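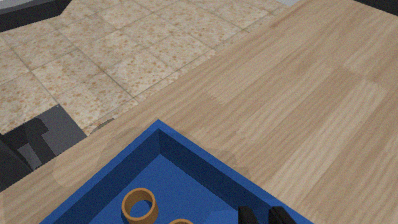 Sirkeck opens Granier, a simulated bench for collecting robot examples

Feb 8, 2026 - Sirkeck today released Granier, a set of recorded runs for training its Virág learning system. All done in simulation. Two arms, one table, 80 runs in the first batch, 15 more held back for testing.

"We wanted small parts and plain trays," said Noémi Hegyi, who leads collection. "Operators drive the arms, we keep the bad tries too. Those teach teh model plenty."
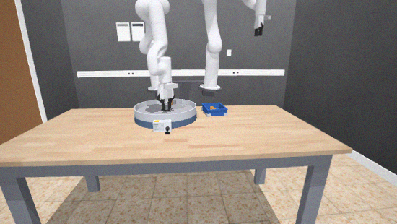 The simulated bench, with one gripper down in the round tray. Render: Sirkeck

Each run is saved with several camera views, incuding close views near the gripper. Stellan Sundqvist's team at Zollham checks the labels.
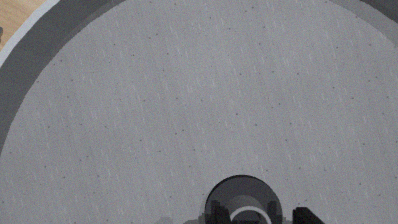

Availability

Free to research groups on request. Second batch in June, 6 new tasks.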